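The Woman Who Wants Your Worst Chutney

Humaira Naqvi has judged preserves at the Prornham show for 11 years and has not been thanked once

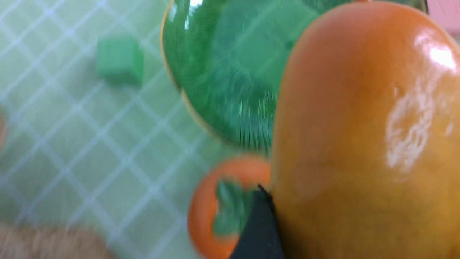

Orange, yellow and very shiny.

Humaira Naqvi opens the door with a teaspoon already in her hand. It is ten in the morning and there are jars along the windowsill, along the stairs and, for reasons she doesn't go into, in the bath.

"Sit anywhere that isn't lime pickle," she says.

She took over the preserves tent from a Mrs Wijesinghe, who retired to Drosside with strong views on wax discs and still posts them to her, second class. In those days there were two classes, jam and "other". Naqvi's mango chutney went into "other" and lost to a jar of mint sauce.

"I wasn't bitter. I asked to see the scoring sheet, and then I asked to see it again, and then they made me a judge. I think they wanted me where they could see me."

Last August there were 134 jars. She tastes every one, with water and a dry cracker between them, and marks each out of 50. The highest mark she has ever given is 46. The man who got it has framed the card. The lowest was a two, for a rhubarb and ginger that had set so hard she had to return it with the spoon still in it.

What does she look for? "Fruit. You would be amazed. People put in sultanas, star anise, a whole cinnamon stick like a fence post, and somewhere at the bottom there's a mango wondering what it did wrong." She prefers hers slightly underripe, cut by hand, and left overnight with the salt. Vinegar goes in late. She will not discuss cornflour.

I ask about the complaints. She fetches a folder.

"'Dear Judge, my sister says it is delicious.' Well, lovely. Enter your sister." She turns a page. "This one wants to know if I have had my tongue looked at. I have, as it happens — the dentist said it was fine."

Her only serious rival is Sointu Manninen, who makes a cloudberry jelly so clear you could read a gas bill through it, and who has now asked to join the judging. Naqvi has agreed, on the condition that they taste at opposite ends of the table.

"She likes things sweet. I like things to fight back a bit. We'll probably meet at marmalade."

Before I go she gives me a jar, unlabelled, and won't say who made it. I'm to eat it with cheese and write to her with a mark. I gave it 31. Her reply came by return of post, and said only, "Generous."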